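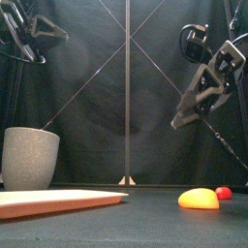 2 min read

I got down to the Nirkwood branch library on Thursday a bit before opening, and there was already a line out to the bike rack. In March! In the drizzle! The seed swap is back after a year off and people had clearly been saving up.

If you've never been, you bring whatever seeds you kept from last summer, drop them in the trays by the door and take home something you don't have. Moushumi Majumder, who runs the branch, told me they started the morning with almost 2000 packets, a lot of them from the garden club over in Lernside. The tomatoes went first (they always do). I wanted the striped ones and missed them by one person, so I came home with pole beans, a squash I can't pronounce and some dill.

New this time was a sign-up sheet for the plots behind the old Bepari bakery. There are 19 of them and 43 names were on the list by noon, so it'll go to a drawing. Habibur Navaratnam had a plot there before the fence went up and he's hoping to get the same one back. "I left rhubarb in it," he said. "I want to see my rhubarb."

Plots are $20 for the season, water included, and you can still add your name at the front desk until the end of the month. Leftover seeds are in the card catalog drawers by the magazines, free to anyone. Mostly lettuce and marigolds when I left, plus a whole lot of zucchini.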